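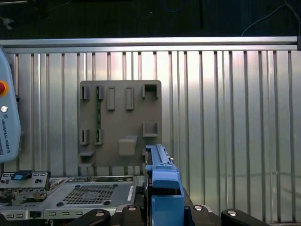
Reminon 演示间，腕部相机视角：夹爪间的蓝色塑料件，后方是装在波纹铝板上的任务板。

首页 会员通讯 往期 现场走访 活动 加入我们 联系
搜索本站 请输入关键词 搜索

现场走访：手把手教出来的机器人，教会了多少

2019年9月11日

上一期通讯发出去以后，好几位会员来信问同一件事：现在到处在讲“不用编程，教一遍就会”，小批量的装配线到底能不能用。Royer 的几位同事也在问，他们手里有一笔设备预算，年底前得定下来。正好 Reminon 在 Jetville 的演示间对外开放，拿来演示的是他们自己的示教软件 Pisteo，我就报名去看了一趟。

先交代一下我的立场，免得读到后面有人觉得我故意挑刺。我在产线上调过多年机器人，示教器上一个点一个点存位置的活干得够多，也被“一键示教”“零代码”之类的说法哄过不止一回。所以我去的时候没抱多大期望，回来的时候期望也没涨多少，不过有几处确实比我想的好，下面会写。

Pisteo 卖的是什么

Pisteo 的说法是，操作员做给机器人看，软件把动作记下来，再归纳成一个能应付小变化的技能。做给机器人看有两种办法。一种是直接抓着机械臂的手腕拖，拖到哪里记到哪里，力和位置一起存。另一种是遥控，人坐在旁边，手里拿一个手柄，看着腕部相机的画面去操作夹爪。

宣传册上把两种办法写在同一页，好像是同一件东西的两个入口，客户随便挑。到了现场就会发现它们差得很远，录出来的数据不一样，对人的要求不一样，容易出的毛病也不一样。我问能不能把一种办法录的示范和另一种混在一起训练，接待我们的人说“原则上可以”。原则上这三个字我在这一行听过太多次了，一般意思是实验室里试过，客户那里还没有。

带我们看的工程师叫 Konrad Pawlak，讲话不快，问什么答什么，答不了的就说答不了。这一点我很领情。销售那边的幻灯片翻得飞快，幸好有他在。

任务板上的活

演示用的是一块方形的任务板，灰褐色，3D 打印的，竖着装在波纹铝板上。板面上有窄夹座，也有 U 形的开口托座，一条细长的绿色电路板就竖着卡在上下两个夹座之间的槽里。机器人要做的事，说起来只有一句话：把窄条取下来，再插回去。另外还有拿蓝色塑料件练抓取和摆放的，我看得没那么细。

选窄条电路板来演示，我觉得是动了脑筋的。窄、薄、怕弯，槽又浅，歪一点就顶在边上进不去。做过插板的人都知道，这种活人手干起来不觉得什么，指尖一碰就知道斜了，顺手一拨就正了。机器人没有指尖，它只有夹爪传回来的那点力，还有一个装在手腕上的相机。

那个相机的画面在旁边的显示器上一直开着，我站着看了很久。铝板上的竖纹反光很厉害，亮的地方白成一片，上面的铝横梁再往上又几乎是黑的。我当时就问 Pawlak，这么亮的背景，软件认夹座认得稳不稳。他说演示间的灯是固定的，示范和运行都在同样的灯下做。我接着问，如果车间里下午太阳从侧窗照进来呢。他说那要重新录一部分。

“一部分”是多少，他没有给数，我也没有再逼他。不过读者要是考虑买，这个问题请一定写进询价单里。

先说拖动示教

拖动示教是我比较熟的。把臂切到可以手动拖的状态，人握住手腕附近，带着它走一遍。旁边立着一只 Universal Robots 的示教器，红色急停按钮在上面，一伸手就能够着，这点布置得不错，我见过有的演示间把急停放在桌子另一头的。

拖动的好处是手上有感觉。带着夹爪把窄条往槽里送，碰到槽边，手会知道。坏处也在这里：手知道的东西，机器人不一定记得下来。人的手腕在碰到阻力的那一刻会做很多微小的修正，这些修正混在拖动机械臂本身的重量和摩擦里，记录下来就是一条抖抖索索的曲线。软件要从里面分辨出哪些抖动是有用的，哪些只是胳膊酸了。

Pawlak 把几条曲线叠在一起给我们看，每一条在接近槽口的地方都散开了，散得还不小。他说软件会取一个“共同的意图”。我对“意图”这个词有点过敏。曲线里没有意图，只有位置和力，意图是看曲线的人自己补上去的。软件做的是统计，统计得好不好要看样本，把它叫做意图，客户听了就会以为机器懂得自己在插一块板。

还有一个毛病，拖动的人站在机器人旁边，身子和胳膊经常挡在相机前面。录下来的画面里有人手，运行的时候没有人手，两边的画面对不上。Pisteo 的处理办法是拖完之后让机器人自己把轨迹空走一遍，再录一次画面。办法很老实，我没有意见，只是这样一来每录一次示范的时间就要翻上去，宣传册上的那个“几分钟学会”显然没有把空走算在里面。

再说遥控

遥控这边排队的人更多，大家都想摸一摸手柄。我也试了。

坐下来之后第一个感觉是别扭。画面是从手腕上看出去的，夹爪的几节黑色连杆横在画面最下方，每一节上有个银色的螺栓头，看久了会觉得那就是自己的手指，可是往前推手柄的时候，整个世界朝我压过来，我明明只想往左挪一点点。远近最难判断。窄条离槽口还有多远，从这个角度几乎看不出来，只能慢慢往前蹭，蹭到显示器旁边那条表示力的横条跳一下，才知道碰上了。

Pawlak 自己操作起来就很顺，一口气插了好几遍，手很稳。我问他练了多久，他说从 March 版软件出来就一直在用，也就是今年三月。那就是半年。半年练出来的手，拿来给我们演示“任何操作员都能教”，这个逻辑我想请大家停下来看一看。

换上同去的一位会员，做了十几年装配的老师傅，手巧得很，平时插板闭着眼睛都行。他握着手柄折腾了半天，窄条一直斜着顶在夹座边上。他放下手柄说了一句：“我会插板，我不会开这个。”

我觉得这句话应该印在宣传册上。示教系统的卖点是让懂工艺的人直接把工艺交给机器，不必再经过程序员。可是遥控中间又塞进来一门手艺，得先学会开，才轮得到教。懂工艺的人开得不好，录出来的示范就不好，机器学到的是他开手柄时的犹豫和来回试探。最后多半还是由那个最会开手柄的人来教，他懂不懂工艺反倒成了次要的。跟以前由程序员来教相比，差别有多大，我看不太出来。

录了多少，成了多少

销售的幻灯片上写着“少量示范即可”。我在茶歇的时候找到 Pawlak，问这块任务板上插窄条的技能到底用了多少次示范。他很爽快：录了19次，扔掉2次，扔掉的那两次里夹爪打滑了，窄条在夹爪里转了角度。

19次不算多，我承认。要是真能用19次示范换一个可靠的插板动作，很多小厂会高兴。我关心的是后面那一半，可靠不可靠。

演示的时候任务板一直在原来的位置，机器人做得很漂亮，取下来，退开，再送回去，一点都不拖泥带水。在座的有人鼓掌。我没有鼓，倒不是想扫兴，任务板没动，零件没动，灯没动，这种条件下我用老办法存几个点也能做到同样漂亮，而且用不着训练什么。示教学习如果有价值，价值就在于东西挪了位置它还能跟着变。所以我请他们把板子往旁边移一点。

现场静了一会儿。Pawlak 去找了内六角扳手，把板子松开，挪了一指宽，再拧紧。销售的脸色不大好看，他倒没什么。

挪了之后一共试了7次，插进去2次。没进去的那几次，有的是停在槽口前面不动，等人确认；有的是斜着顶上去，力超了限，自己退了回来。退回来这一点值得表扬，没有硬怼，窄条没有弯。我见过别家的演示，力限设得高，为了面子硬往里压，最后把样件压裂的。Pisteo 在这方面是克制的。

可是七次里成两次，怎么算也不能叫学会了。Pawlak 的解释是，录示范的时候板子的位置没有变过，软件没有见过别的位置，当然不会。要想让它适应移动，就要在不同位置分别录。我问要录几个位置，每个位置录几次，他说取决于公差和夹具。这个回答在技术上没有错。我只是提醒各位，“少量示范”那张幻灯片上没有写这一句。

谁来收拾台面

有一件事在演示里看不到，我问出来的。每录一次示范，开始之前都要把零件放回起始位置，窄条插好，别的零件归位，检查夹爪，再开始。Pisteo 把这个叫“复位”，在软件界面上只是一个按钮，按下去的意思是“我已经收拾好了”。收拾的是人。

做插拔类的任务还好，取下来再插回去，机器人自己就算复位了一半。换成拧紧、扣合、涂胶，做完就回不去了，每录一次就要消耗一个样件，或者要人花工夫拆开。Royer 想自动化的那个工位恰好是扣合。他们的同事算了一下，脸色也不大好看。

还有就是录坏了的示范谁来挑。Pawlak 是自己看，一条一条回放，凭经验判断哪条要扔。他扔的那两条夹爪打滑很明显，换谁都会扔。可是那种勉强插进去、中间顶了一下边的呢？留着，机器会学着先顶一下边；扔了，样本又少了，而且在真正的生产里先顶一下再滑进去，有时候恰恰是对的做法。我拿这个问题问他，他想了想说，他一般留着。我又问换一个操作员会不会也留着，他笑了笑，说大概不会每个人都一样。

这就是我最不放心的地方。老式的程序写错了，打开来能看见错在哪一行，改掉就是。示教出来的技能不好使，是示范少了，是示范里混进了坏的，是灯变了，还是板子歪了，现场的人分不清，只能再录几次碰碰运气。Pisteo 有一个诊断页面，用颜色标出它“没有把握”的那一段动作。我看了，挪过板子以后，快到槽口的那一段是红的。这我不用看颜色也知道。

几处好的地方

写到这里恐怕显得太刻薄，补几条公道话。

第一，起步确实快。那位老师傅用手柄不行，改用拖动，几次下来就录出了像样的取件动作，完全没有碰程序。如果只是取件、搬运、放到一个大致的位置，拖动示教今天就能用，而且比一个点一个点地存要舒服得多。

第二，他们把力和位置一起存。有些同类产品只存位置，遇到接触类的活就完全抓瞎。

第三，Reminon 允许客户带自己的零件去试，录出来的数据可以拷走。我问了两遍，他们答了两遍可以。合同里有没有这一条，请自己看清楚。

还有 Pawlak 这个人。把板子松开来挪，他完全可以推掉，说今天时间不够。他没有推，失败了也没有急着把画面切走。我跟他说这篇东西会把七次里成两次写出来，他说应该写，顺便也写上板子没有在别的位置录过。我写了。

给打算去看的会员

演示间还会继续开放，报名找会务登记即可。去的话，我建议带上自己的零件，最好是最难缠的那一种，别带好看的。进门先请他们挪夹具，再看演示，顺序不要反。手柄一定要让将来真正干这活的人去握，经理握了不算。

询价单上请至少问清楚这些：换光照之后要补录多少；夹具拆装一次之后要不要补录；拖动和遥控录的示范能不能混用，有没有客户已经在用；一条坏示范混进去之后怎么找出来；人员换班，由谁来决定哪一条留、哪一条扔。对方要是用“原则上”回答，请在旁边做个记号。

Royer 那边目前的打算是先不买，把扣合工位的样件送过去试录，试录的工时由双方各记各的，回头对一下。我跟他们说好了，数字出来以后在通讯里登，好看不好看都登。

另外有会员问能不能用示教的办法做拧螺丝。我问了，Pawlak 说他们试过，让我别写结果。那就不写了。

下期走访还没有定地方，有推荐的请来信，注明能不能现场动夹具。

上一篇 下一篇 返回列表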